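4. Lo que queda en las manos: el mantenimiento de los dispensadores en Devia

Cuando llegué a Devia en febrero pensaba escribir sobre los robots del almacén, claro, como todo el mundo. Pero acabé pasando las mañanas con el equipo de servicios, que lleva los dispensadores de agua de las plantas, y ahí me quedé. 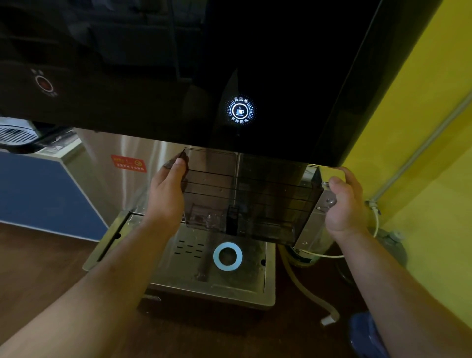 Figura 4. Dos manos sujetan la cubierta transparente ahumada de un dispensador de agua, sobre la bandeja de acero.

Antes de Julix, el programa que reparte los avisos, la ronda la decidía cada uno: se empezaba por donde apetecía y se charlaba por el camino. Ahora el sistema ordena las 77 máquinas del centro según el consumo y manda a la persona directamente a la que toca. La ronda es más corta - eso me lo reconocieron todos - y también bastante más solitaria.

Lo curioso (para mí, al menos) es que la parte manual apenas se ha movido. Las cubiertas y las bandejas se siguen limpiando a mano, y Blagoje Omerović, el más veterano del turno, me decía entre risas: «A mí Julix me dice dónde, pero el cómo lo sé yo». En mis notas hay más de 300 avisos, y en 195 de ellos el técnico añadió por su cuenta alguna tarea que el programa no pedía: secar el suelo, ajustar una pieza, avisar de un olor raro.

Ese trabajo añadido no tiene casilla en Julix, así que no cuenta para los tiempos. Se lo comenté a la encargada y me contestó que ya lo habían pedido dos veces. En la sección 5 vuelvo sobre esto con los datos de Radonjić, donde sí existe un campo libre para anotarlo.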